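Straw and cane bags – can they be cleaned, and how do you store them over winter?

Posted in Home & Laundry, September 2023
3 replies

hemlinehattie

Hello all, I hope this is the right section, I did wonder about Crafts but it seemed to be mostly knitting. I have ended up with rather a lot of woven bags and baskets from my aunt, who has moved into a smaller flat in Brernville and was going to send the whole lot to the tip. I couldn't bear it, so home they came on the train with me, in two enormous carriers, and I had some very funny looks.

Most of them are sound, just grubby. They've been in a loft for years and there is that grey sort of dust that has gone right down between the strands, plus a musty smell in the ones that have a fabric lining. One has a tea stain on the side (I think it's tea) and another has gone a bit squashed and won't stand up. I don't know what half of them are made of. Some are stiff and shiny, some are soft like raffia, and one I suspect is paper, because it has a papery sort of rustle to it.

So, can I wash them? My neighbour says put them in the bath, my sister says never let water near them. And once they're clean, where do people keep them until next summer without them going musty all over again? I have one wardrobe and it is already full to bursting.

Thank you in advance, and sorry this is so long!

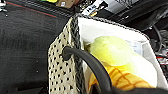

I should have said that I'm not after making them look new. I would just like to be able to use them for the market and the library, and to give a couple to my nieces at the end of November without a cloud of dust coming out when they open them. I've seen a cleaning kit from Firker in the hardware shop but I'm loath to spend the money if a bit of soap would do the same job.

marrowfat67

Don't put them in the bath. I did that with one and it came apart. Hoover with the brush bit on, then a damp cloth. Can't help with the smell, sorry.

oldgardengate

Oh, well done for rescuing them! I have been mending and selling baskets at Jinbridge market for a good long while now, so I hope I can be of some use, and do forgive me if I go on a bit.

Your neighbour and your sister are both partly right, you see, and it all depends on what the thing is made of. Willow and cane don't mind a quick wetting at all, and in fact a very dry old cane basket will thank you for it. Paper is quite another matter, as it goes soft and furry and never really recovers. If you aren't sure, find a spot underneath, dab it with a wet cotton bud and wait ten minutes. If it feels fluffy or the colour comes off, keep to dry methods for that one.

For the dust, start with a soft brush – an old shaving brush is lovely for this, or a clean make-up brush – and work along the weave, tipping the bag upside down every so often and giving the bottom a good pat. Do it outdoors if you can. I once did a big log basket in the kitchen and was finding the dust behind the toaster for weeks. Then go over it with a cloth wrung out in lukewarm water with a drop of washing-up liquid, and again with plain water, and leave it somewhere airy but out of strong sun.

For the linings, pull them up and out through the top if they're loose enough, and sponge them just as you would a coat. If they're stitched down, put a saucer of bicarbonate of soda inside, tie the whole bag up in a bin liner and leave it for four or five days. A stubborn one may want doing twice. Tea stains I would go at very gently with a little white vinegar in water, and I'd stop as soon as it looks better, even if it isn't gone.

The squashed one is easier than you'd think. Hold it in the steam from a kettle (mind your fingers!), push it into shape with your hands, then stuff it firmly with old towels and leave it overnight. Again, not if it's paper.

As for the kit, I've never tried it so I can't say, but I have got by on soap and a brush all these years.

vandusenlane

Agree with most of the above, but I'd add a word on storing. I have 40 of the things (yes, I know) and the worst I ever did was to put them away in plastic boxes. They need to breathe. I stuff mine with plain tissue, pop each one in an old pillowcase and stand them on top of the wardrobe, which might solve your space problem too. The small ones go inside the big ones. Don't hang them by the handles for months on end, as the handles stretch and the tops pull out of shape, and have a look at them at Christmas to check for moth if the linings are wool or felt.

hemlinehattie

Thank you all so much! I've done the cotton bud test and the rustly one is certainly paper, so I'm very glad I asked before I ran the bath. The shaving brush is a marvellous idea and I've started on the biggest one this afternoon, out on the back step. Pillowcases I have in plenty.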